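Notes on the Oak Processionary Arrangements at Skeredance

April 19, 2023

Residents whose gardens adjoin the Skeredance estate will have received a printed notice concerning the treatment of oak trees this spring. Several readers of this blog have written to ask what the notice means in practice, and whether they are expected to do anything themselves. I have lived beside the estate for a long while and attended the information evening in January, and I set out below what was explained there, together with some observations of my own.

The notice concerns the caterpillars of the oak processionary moth. They feed on oak leaves and, as they grow, develop fine hairs which can irritate the skin, eyes and throat. The hairs are shed easily and may remain in old nests long after the caterpillars have gone. Treatment is therefore timed for the early part of the season, when the caterpillars are small and the hairs have not yet formed.

The work at Skeredance will be carried out from the ground by the estate's contractor, Trutholm. Of the 625 oaks entered on the estate register, 165 have been selected for treatment. These are the trees on which nests were recorded last summer, and those standing closest to them. The remainder will be inspected and left alone unless something is found. I was glad to hear this. A spray which kills one kind of caterpillar will generally kill others, and the old oaks along the northern drive support a great many harmless species which the blue tits depend upon in May.

Two visits are planned for each selected tree. The dates cannot be fixed in advance, as the spray must not be applied in rain or in anything more than a light breeze, and it has to follow the opening of the leaves. Notices will be placed at the gates on the morning of each visit. The footpath beside the trees will be closed while spraying is under way and reopened once the foliage has dried, which the contractor expects to take 90 minutes in ordinary weather.

Householders with oaks of their own are not covered by the estate's arrangements. The estate office has asked that they look over their trees from the ground with binoculars from late May onwards. Nests are white and silken when new, and turn a dull brown as the summer goes on. They may be found on the trunk or on the underside of larger branches. Anyone who finds one should keep children and animals away and report it. It should not be touched, hosed, burned or knocked down with a pole — the last of these was tried in our lane two summers ago, with uncomfortable results for the household concerned.

Dogs deserve particular mention. A dog which has put its nose to a fallen nest may drool, paw at its mouth or develop a swollen tongue, and should be taken to a veterinary surgery without delay. Keeping dogs on a lead beneath the oaks between May and July is a small inconvenience. The lower meadow has no oaks in it and remains suitable for exercise throughout.

A question was raised at the meeting about the Saha allotments, which lie immediately beyond the estate wall. The contractor's reply was that the nearest tree on the list is well back from the boundary and that the plots will not be sprayed. Plot holders who nevertheless wish to cover their salad crops may ask at the office to be told of the visits beforehand. I would add that vegetables ought to be washed before eating in any case.

Records of inspections will be kept this year in a system called Zerel, replacing the card index which has served since before my time. Each tree retains its numbered tag, and the entries will show when it was examined and whether it was treated. A paper copy of the list is to be available at the office for those who prefer it — I count myself among them.

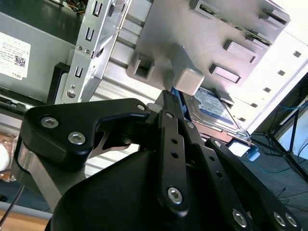

Black gripper at an open desktop computer chassis.

I have one reservation about the arrangements as they stand. The notice gives a telephone number which is answered on weekday mornings only, whereas most people walk beneath the trees in the evening or at weekends. A recorded message stating which paths are closed would be of real use, and I have written to the office to suggest it. Should a reply be received, it will be added at the foot of this post.

Readers have also asked whether traps will be hung again. They will, from July, in the crowns of selected trees. The traps attract adult male moths and are used only to show where the species is present. They should be left in position, and any found on the ground may be reported to the office in the usual way, quoting the number on the nearest tree.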